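Minutes – sim data catch-up, Bornley project
26 July 2026
Chair: Ilona Csizmadia. Minutes typed during, sorry for gaps. Apologies from the Evcombe end, they'll read these.

## 1. Last minutes

Accepted. One fix – the April batch was recorded under Menov, should be Nyitrai. Folder name to be corrected, not just the spreadsheet.

## 2. Where the demos are at

123 episodes in the bucket for the electrode box task. 64 have been reviewed. Rest still to go through, Ilona wants them looked at before anyone kicks off another training run. Agreed.

Long talk about labelling. Half of us have been writing "block", other half "red box", and the language field is now a mess. From today it's "red block" for the block and "electrode box" for the rest. No colours on the electrode boxes, they all look the same anyway. Old labels to be fixed by script, and someone eyeballs the output after.

Wrist view discussed next. Concern is shadow on the table – arm and gripper both throw big blocky patches and the edges are properly jagged.
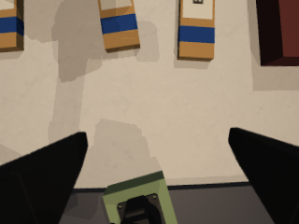
*Wrist view, right arm. Fingers open, nothing held.*

- Ilona: leave the jaggies in for now, but render a small set with soft shadows so we can compare. Same seeds.
- Printing on the boxes is unreadable from up there. Fine for this task, not fine if we ever ask for a box by its label. Parked.
- Boxes sit along the far side of the table in this one. Operators want more starts with them closer in. Agreed, spawn area to be widened.

## 3. Two-arm episodes

Menov scene file is the one to use from now on. Nyitrai one stays for replaying old episodes only, please don't record into it.

Disagreement over what the spare arm should do. Some operators park it high, some leave it wherever it finished last time. Model will pick up on that. Decision: both arms go back to the home pose between episodes, no exceptions. If you forget, bin the episode and go agian.

Approach on the red block also came up. Gripper coming down near the front edge puts it very close to the first electrode box. Ilona asked for slower approaches there and a pause before closing. Not everyone keen – pauses end up in the data as dead time. Trial it on a few and see.

Label text "E6013 2.5 mm 1 kg" reads well along the front of the boxes from the side camera. The big print on top is upside down from that angle. Leave the camera alone, randomise box yaw a bit more in the next batch instead.
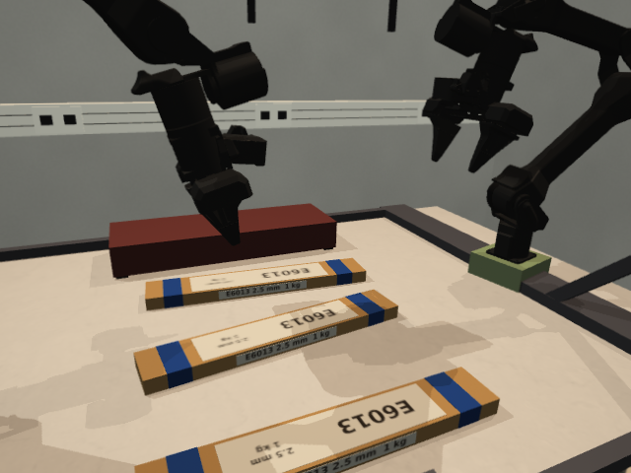

## 4. Throwing episodes out

Rules as agreed, to go on the wiki:

- box leaves the table – out
- gripper goes through a box – out, and log the seed
- dropped then picked up again – keep, tag as "recovery"
- operator stops halfway to answer the phone – out, obviously

Question whether recoveries should be capped. No decision. Bring back next meeting with a number.

## 5. Teleop gear

Left controller drifts after a while. Recalibrate at the start of every session and again after lunch. Spare to be ordered, Ilona to sign off on the cost. Foot pedal still sticks, cleaning it didn't help much.

## 6. Actions

- Ilona – finish reviewing the remaining episodes, write up wiki rules
- Evcombe – relabel script, soft shadow renders
- Operators – 3 trial episodes each with the slow approach, home pose every time
- Whoever touches the Menov scene next – widen spawn area, bump yaw range, tell the channel befor pushing

## 7. Other business

Disk on the render box is nearly full. Delete your old previews please.

Next meeting same time, 2 pm, link unchanged.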